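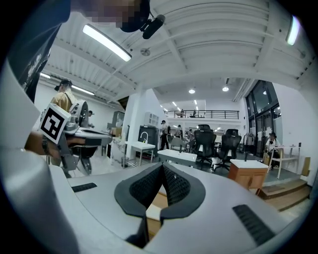 4.2 Coding of breakup stories

The second set of items covers separations. We took these from the entertainment pages of Gremport and Hikby, two sites that carry celebrity news every day and rarely link to each other. An item was kept if it named at least one cast member from the reality series Zako and reported that a couple had parted, were living apart, or had stopped following each other online. This left 40 items, all from November.

Each item was coded for the source it gave first. We used 3 groups: a statement from the star or a representative, an unnamed insider, and a public post. Reports that quoted another outlet were followed back to the earliest version we could find and coded by the source given there. Where the earliest version had been removed, the item was placed with the unnamed insiders, following the rule in Makris's earlier work on engagement rumors.

Apostolos Makris and a second coder read the full set separately. They disagreed on 8 items. Most of these turned on posts that had been deleted by the time of coding and survived only as screenshots – one coder treated the screenshot as a public post, the other as a claim by the site. After discussion these were coded as public posts if the account name and the text could both be read.

Headlines were coded on their own, before the body text was opened. A headline was marked as certain if it stated the split as fact, and as open if it used a question mark or a word such as "reportedly." In 2 cases the headline had been changed during the day, and we kept the morning version.

Gremport used certain headlines more often than Hikby, even when both cited the same insider. Hikby was more likely to put the doubt in the headline and drop it in the second paragraph.

Figure 3. Handheld gripper with dark rubber pads.

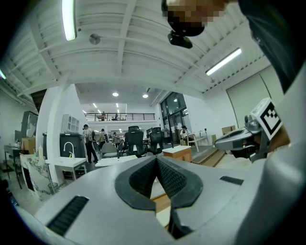
4.3 Follow-up stories

A split was counted as followed up if the same site returned to it within the month. Reunions and new partners were coded separately, including one dinner at Kouris that both sites covered on the same Monday.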